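This repository keeps the recipe files for the Treno supper club in Fladham. Every recipe is one plain text file, and one small script puts them together into a shopping list. I maintain it in my free time, so please be patient with answers.

## What is in the folders

- `recipes/` – 38 recipes, one per file
- `lists/` – shopping lists made by the script, kept since August
- `units.csv` – how we convert cups, spoons and handfuls
- `pirell.py` – the script itself

A recipe file has a title line, a line with the number of portions, then the ingredients. After one empty line come the steps. Please do not use tabs.

```
Bangera lentils
portions: 4
red lentils; 300; g
onion; 2; piece
```

We serve everything in the middle of the table, so there is no field for single plates. If a dish needs something wide and shallow, write it in the first step. 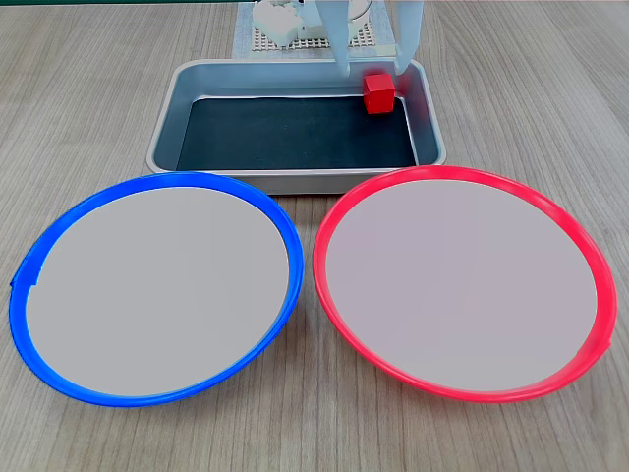 ## Making a list

Run the script with the names of the recipes and the number of guests:

`python pirell.py --guests 11 lentils flatbread`

The result is sorted by shop section – vegetables first, then dry goods, then the cold shelf. Amounts are rounded up, never down. I know that this gives too much parsley.

## Known problems

The script does not understand plural forms. "Onion" and "onions" become two lines on the list, and you must add them by hand. Eggs are always rounded to the next whole egg, also when the recipe is divided. Two old recipes still use ounces, and I did not test them again after the change in `units.csv`.
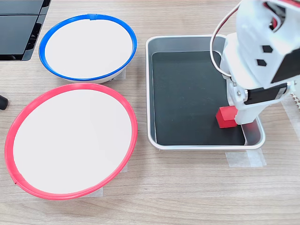 **Can I add a recipe that I did not cook myself?**

Please cook it at least once before you send it, and write in the last line for how many people you made it. A recipe tested for 5 people is fine.

## Contact

Open an issue, or write to Habibur Amarasinghe. For spelling corrections you can send the change directly, without an issue.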